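## 8. Fault: Fingers Stay Closed

Of all the ways the Oris gripper can disappoint you, this is the quietest. The arm travels to the pick point, the fingers arrive shut, and the controller reports a successful grasp of nothing at all. On the Bilia controller it appears as code 151, unless the log is full, when it appears as a green light.

**CAUTION:** Press the stop button before putting a hand anywhere near the fingers. Closed fingers can open without notice, and the tips are narrow enough to leave an impression.

1. Stop the job. Don't press Resume "just to see." Everyone who has pressed Resume has seen.
2. Jog the arm up until the tips are clear of boxes, bins and cables.
3. Look along the seam between the fingers. Dust there is common and seldom the culprit, but wipe it off with a dry cloth so that we can stop blaming it.

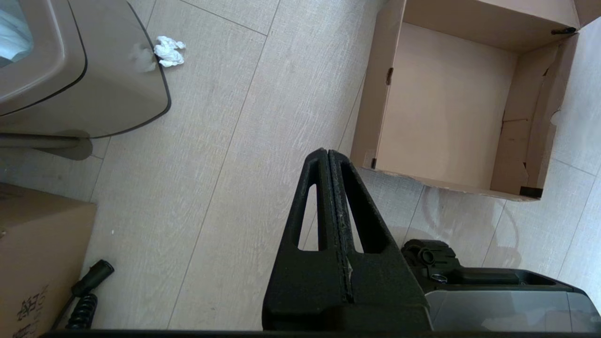
*Fig. 8-1. Fingers fully closed, dust along the seam. Box and bin in view.*

4. On the controller, open **Tool > Manual** and request an opening of 27 mm. If the fingers move, go to step 5. If they don't, skip to step 8.
5. Close and open them 18 times at low speed. Listen for a click. A click means the coupling is slipping, and the tool comes off the arm today.

**NOTE:** Earlier printings of this guide said to tap the housing with a screwdriver handle. Inese Kazlauskienė of the Istgate service desk would like it known that she never approved this.

6. Check the approach height for soft items. Bags and clothing bunch up, and a program taught on a rigid block will happily lead closed fingers straight at them. The open command must come before the descent.

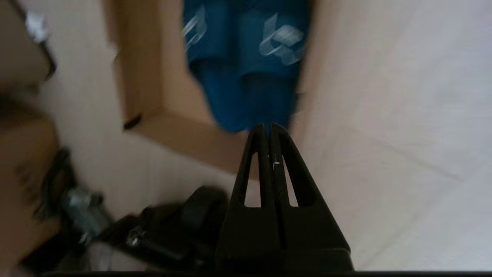

*Fig. 8-2. Closed fingertips just short of a blue fabric item in a cardboard box.*

7. Run one pick at low speed with your thumb on the stop button. If the fingers open before the descent, return to normal speed and close the ticket.
8. If the fingers never moved, power down, wait 8 minutes and reseat the tool connector. The wait is printed on the Lukoševičius power supply in very small type, and the power supply means it. Restart and repeat step 4 once. If there is still no movement, lock out the arm and call Istgate. 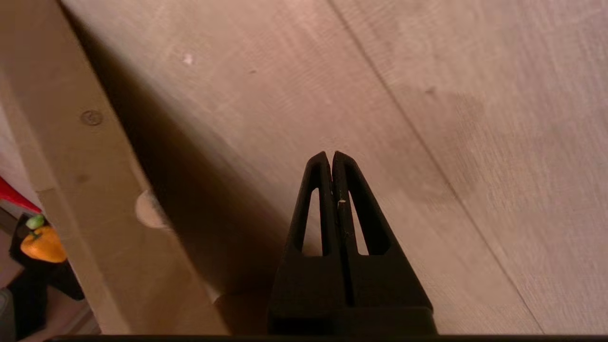
**Can I pry the fingers apart by hand to finish a shift?**

Leave them alone, even with the power off. Forcing them strips the drive gear, and a stripped gear turns a connector problem into a new gripper. Tag the arm out of service and write the fault code on the tag.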